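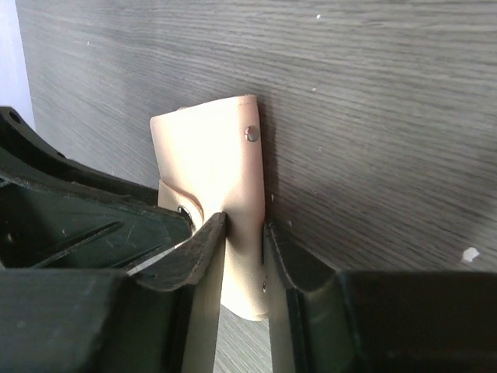 Slide 1. Natural leather, folded, with a rivet near the top corner and a grommet in the flap.

Leave this up while people find seats. Don't start until the door stops banging.

Good morning. I'm Ysaline Jacquet, I make small leather goods in Greniscombe, and I've been given 30 minutes to talk about holes. The program says "Hardware and Edges in Small Leatherwork," which Muthoni came up with so somebody would come.

(Wait. If no laugh, move on briskly.)

Start with the leather on the slide. Pale tan, no finish, close to cream where the light catches it. I love leather at this stage and I have ruined a great deal of it. Every fingernail goes in and stays in. Black coffee too, ask my apprentice. If you are going to put metal through a piece like this, you get one try, and the evidence is a nice light color so everyone can admire it.

Point at the rivet. Small, round, domed, silver. A domed head is a vain little thing. It takes all the light in the room, so if it sits a hair off line, that's what the customer sees first and last. I mark from the folded edge, never from the cut edge. Hamisi Rashidi marks from the cut edge and has done so for 17 years, and his work is straighter than mine. We don't discuss it.

Now the grommet, in the flap that wraps around the side. Say this slowly, it's the part people write down: punch the flap flat, before you fold. Then fold it dry, look at where the hole has ended up, and feel whatever you need to feel. A fold eats length. How much depends on the thickness, and the chart in the Werka handbook is fine for their leather and optimistic for mine. Make a test strip from the same hide — the same hide, not the sad gray offcut that lives at the bottom of the drawer.

Pass the test strips around here. Ask for them back. In February I got six out and four home.

Rounded corners. Short section, because I have one opinion. Cut the curve after the fold if both layers have to match. Yes, it's harder to hold. A curve cut twice is two curves.

Setting. Hard surface, one firm hit, check, second hit if you must. Pichit Phetsri used to set rivets on his kitchen counter and now owns a kitchen counter with an interesting texture. If the dome goes flat, your setter is too small or you're angry. Put it down and sweep the floor.

Somebody will ask about glue. Answer: a thin line inside the fold, kept well away from the hole. Somebody will then ask which glue. Answer: the one you've already opened.

If time is short, skip the Goossens story. If time is long, also skip the Goossens story, he may be in the room.

Questions. Hand the microphone to Kipchumba, who will enjoy it more than I do. Strips back in the tin, please.

We use cookies to remember your preferences and measure visits to this site. Accept all / Manage settings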